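Darklow trash pickup moves to every other week, bag limit starts in February

12 November 2020

Darklow households will have their trash collected every second week starting in February, the town said in a notice posted this morning. Limit of 4 bags per pickup. Recycling stays weekly. Food scraps stay weekly too, for streets that already have it.

The change covers all of Darklow proper plus the Kevo side of the river, which has been on the same truck route as the town for years. Fortin is not included for now. Fortin residents keep their own schedule and their own hauler.

The town council voted 5 to 2 for the plan late last night after a long meeting, most of it taken up by the bag limit and not the schedule itself. Both no votes came from members representing the Kevo side, who wanted the start pushed back to spring.

Cost is the main reason given. The contract with Clarnero, the company that runs the trucks, is up for renewal and the weekly price was going to jump. Going to every other week holds the bill where it is, according to the notice. No increase in the yearly household fee. No cut either, which came up more than once during public comment.

More people at home this year, more trash at the curb. Clarnero told the council its crews have been finishing routes late since spring, and that the heaviest loads come off the apartment streets near the old depot. Some trucks have had to go dump and come back to finish a route. That is extra fuel and extra hours and it is what pushed the new price up.

Small stuff adds up, the notice says. Snack wrappers, produce bags, bread bags, the film off a pack of paper towels. None of it can go in the blue bin in Darklow and it never could, though plenty of it ends up there. It goes in the regular trash.

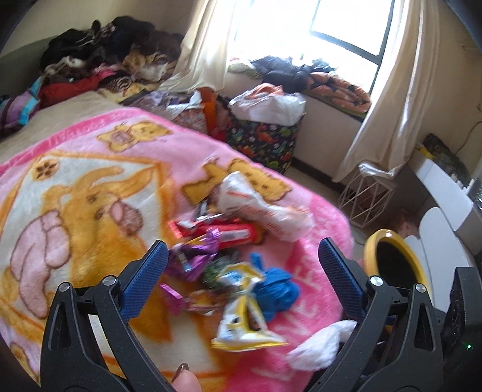 Wrappers and knotted plastic on a pink blanket. Plastic film goes in the trash bag, not the blue bin.

Wrong items in the recycling was the other big topic of the night. Loads with too much film or food in them get turned away at the sorting plant, and the town pays twice, once for the trip and once for the landfill. Clarnero crews will start leaving tags on blue bins with the wrong things in them. First tag is a warning. Second tag, the bin gets left at the curb until it's sorted out. No fines in the plan as passed, but the council can bring them back up at the one year review.

What counts as a bag

A bag is any tied bag up to 29 gallons. Kitchen bags, grocery bags, black bags, all the same for the count, which drew groans at the meeting. A few speakers said they use small store bags for bathroom and bedroom trash and would hit the limit on those alone. The answer from the sanitation office: put the small ones inside a big one. The big one counts, the little ones inside it do not.

Bags have to be tied shut. Loose trash in a cart will not be taken, same as now, but the rule was not enforced much before and will be. Ties, knots, tape, anything that holds. Overfilled bags that split when lifted will be left, and cleanup is on the household.

Bags can go straight on the curb or in a cart. Cart lids should close. If the lid won't close because of a fifth bag the crew will take the four and leave the one.

Extra bags

Households over the limit can buy a sticker for each extra bag. Price has not been set, the council takes that up at its next meeting. Stickers will be sold at the town hall front window and the hardware store on the Kevo side. No online sales at first. The town said it is looking into it.

There is a break for larger families and for homes with medical waste or diapers. Those homes can sign up for a higher limit at no charge. One form, one page, at the town hall window or by mail. No doctors note needed for diapers. A note is needed for medical supplies. The form should be ready before the end of the year and approvals will be good for two years, then you have to send it in again.

Landlords with shared carts will get a per-unit count, so a building with five units gets twenty bags per pickup in total. How tenants split that up is between them and the landlord. Tenants at last nights meeting were not happy about that part. Several said one unit fills the carts and everyone else is stuck with it. The council asked the sanitation office to come back with something on shared buildings but set no date.

Which week is yours

The town is being split into two groups, A and B. The pickup day itself does not change, only which weeks the truck comes. Everything north of the rail line is A. South of the rail line plus all of the Kevo side is B. A goes first. A card with the group letter and a full calendar will be mailed to each address ahead of the switch, and the same calendar will be up on the town website.

If you are right along the rail line and not sure, wait for the card. The map posted this morning has an error on the east end, with one street shown in both groups. It is being fixed.

Holidays work as they do now, pickup slides one day later. Snow days too. If a truck can't get down a street because of snow, that street gets picked up the next day the truck can get through and does not lose its turn.

Smell and animals

Two weeks is a long time for kitchen trash, and this came up a lot. The sanitation office is telling people to keep meat and fish scraps in the freezer until the night before pickup, or use the food scrap pail if their street has one. Double bag anything wet. Keep lids down. Streets near the creek have had raccoon trouble since summer and the town will lend lid straps to those addresses, first come first served, limited supply.

Food scrap pickup may be added to more streets but there is no money for it in this plan. Speakers from the south end asked for it to come first, before the bag limit. A motion to do it that way failed.

Tips from the sanitation office

The notice ends with a short list for getting under the limit. Most of it is common sense but we are running it here for readers without internet:

Flatten boxes and keep them out of the trash, they go in the blue bin or next to it in a tied bundle.

Rinse cans and jars. Dirty ones end up as trash.

Go through the bedroom and bathroom baskets the night before, not the morning of. Trucks may come earlier than they do now, as soon as 6 on some streets.

Squeeze the air out of bags before you tie them. Saves room in the cart.

Tie small bags off before they go in the bin or the bigger bag, so they don't spill if the big one tears. 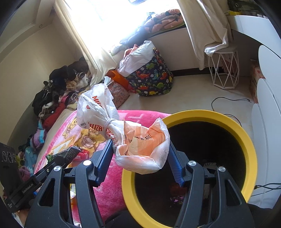
Keep glass out of thin bags. Broken glass goes in a box, taped and marked, and the box counts as one bag.

No paint, batteries or motor oil in any bag. Those go to the drop-off lot behind the town garage, open mornings. Bring proof of address.

Old clothes and bedding in decent shape can go to the donation trailer at the same lot. Torn or stained, bag it as trash.

Bulky items

Couches, mattresses and so on are not part of the bag count. Still by appointment, still one free pickup per household per year. The wait for an appointment is long right now and the town said it has asked Clarnero for a second bulky truck. No answer on that yet.

Fortin

Fortin's own contract runs out next year and its board has been watching what Darklow does. Joining the Darklow routes was brought up in passing and dropped. Anyone with a Fortin address who gets a Darklow card in the mail by mistake can throw it out.

Questions go to the sanitation office at town hall. Window hours are short right now and masks are required inside. Phone is better, leave a message and they call back. Comments on the sticker price can be mailed in or left in the drop box by the side door up until the next meeting, which will be held by video again. Link to be posted on the town website.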